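작업실 노트
2019년 11월 13일

간이 주방 테이블 정리 3차안. 지난 2월에 만든 배치표를 버리고 다시 짰다. 배치표에는 "손이 덜 가는 순서"라고 적혀 있는데, 누가 어떻게 재서 그 순서가 나왔는지 기록이 없다. 그래서 이번에는 표를 안 보고 물건부터 올려놓고 시작.

기준으로 삼은 건 갈색 상판 하나. 오븐 토스터와 나무 수납장은 한쪽으로 몰고, 머그 걸이는 수납장 가까이, 옥수수 두 개는 둥근 바구니에 담아서 따로 둔다. Pisbridge 쪽 메모에는 머그 걸이를 오븐 옆에 바짝 붙이라고 되어 있던데 동의 못 하겠다. 오븐 문 여는 공간을 생각 안 하고 쓴 메모 같다. 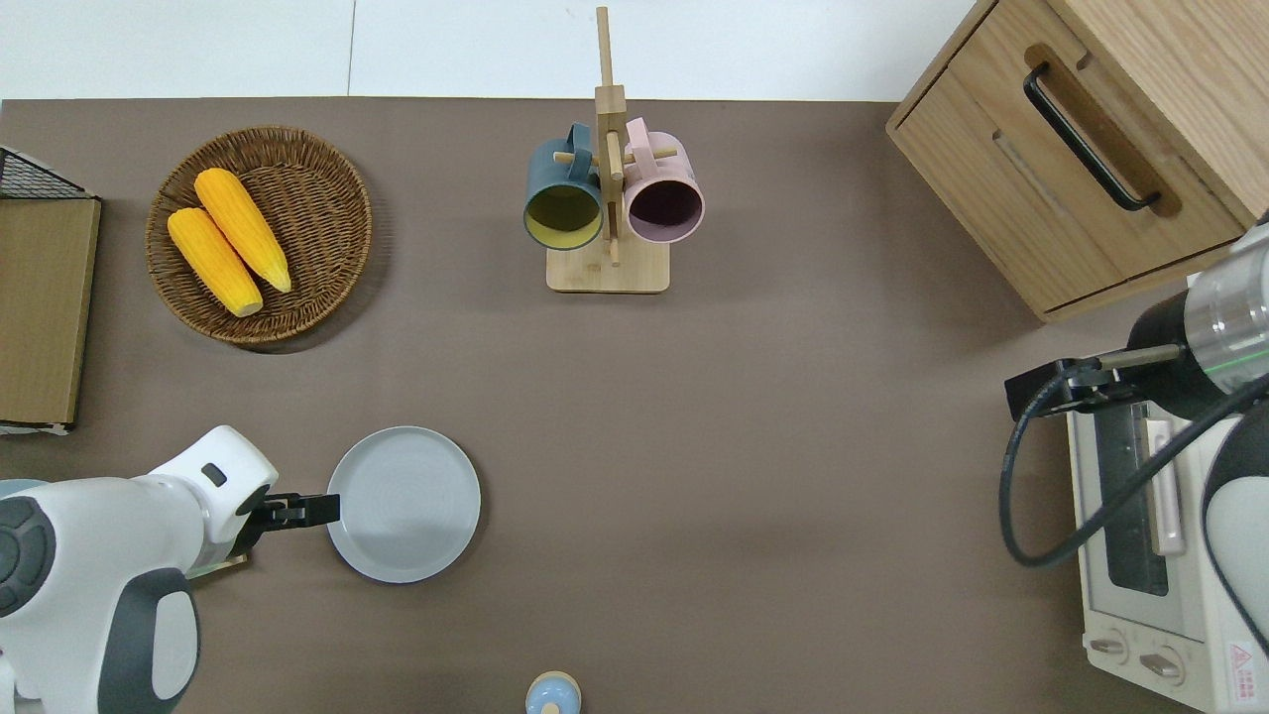
오븐 문은 앞으로 80 mm만 더 여유를 주면 된다는 의견도 있었다. 도면상으로는 그렇다. 그런데 그 도면에는 접시 꺼내는 손이 안 그려져 있다. 나는 200 mm로 적어 둔다. 틀리면 나중에 고치면 되고, 좁게 잡았다가 넓히는 게 훨씬 귀찮다.

바구니에 대해서. Usau 카탈로그는 "모든 식재료에 적합"이라고 써 놨는데 이런 문장은 믿지 않는 편이다. 엮은 바구니 틈으로 부스러기가 빠지면 결국 상판을 닦아야 한다. 옥수수처럼 큰 건 괜찮을 것이다. 콩이나 쌀 봉지 뜯은 건 절대 넣지 말 것. 머그는 걸이에 거는 쪽으로 간다. 겹쳐 두면 자리는 덜 먹지만 안쪽 컵을 아무도 안 쓰게 된다는 게 내 생각이고, 반대 의견은 여백에 적어 주기 바람.

나무 건조대는 앞쪽. 접시는 두 장만 건조대에 꽂고 한 장은 상판에 그냥 두는 안인데, 이건 솔직히 임시방편이다. 흑백 격자무늬 천 바구니는 끝 쪽에 두고 위에 나무판을 얹어 선반처럼 쓴다. Shehata 안에서 그대로 가져온 것. 보기에는 그럴듯하지만 안에 든 걸 꺼내려면 판 위 물건부터 치워야 한다. 자주 쓰는 건 넣지 말아야 하고, 그러면 바구니가 왜 상판에 있어야 하는지 다시 물어야 한다. 상판 폭이 1000 mm를 조금 넘는 정도라 이런 것 하나가 자리를 꽤 먹는다. 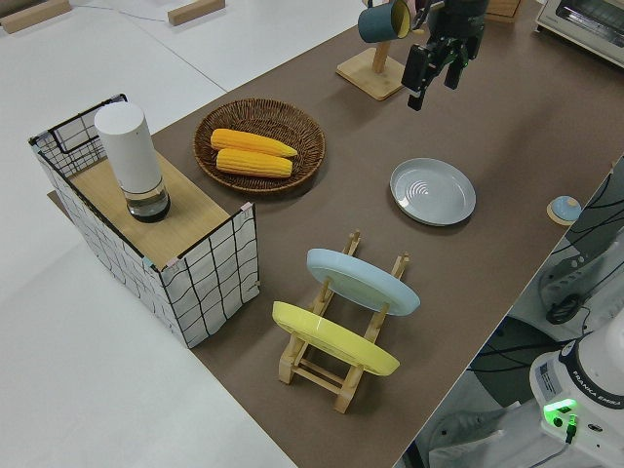
상판에 둔 접시 한 장은 왜 건조대에 안 꽂는가?
건조대 살 간격이 우리 접시 두께에 맞는지 아직 안 재 봤기 때문이다. 재 보고 맞으면 꽂는 걸로 바꾼다.

Huremum 보고서에는 이런 식으로 정리하면 준비 시간이 거의 절반이 된다고 나와 있다. 비교 대상이 뭐였는지는 안 나와 있다. 정리 전 상태가 엉망이었으면 뭘 해도 절반이 된다. 우리 쪽은 시간을 재지 않았으니 빨라졌다는 말은 쓰지 않는다.

남은 일
- 오븐 문 앞 여유 다시 측정 (문 다 연 상태로)
- 건조대 살 간격, 접시 두께 측정
- 나무판이 천 바구니 위에서 미끄러지는지 확인. 미끄러지면 밑에 고무 조각
- 2월 배치표는 파일철에서 빼지 말고 "폐기" 표시만
- 머그 걸이 위치는 일주일 써 보고 다시 얘기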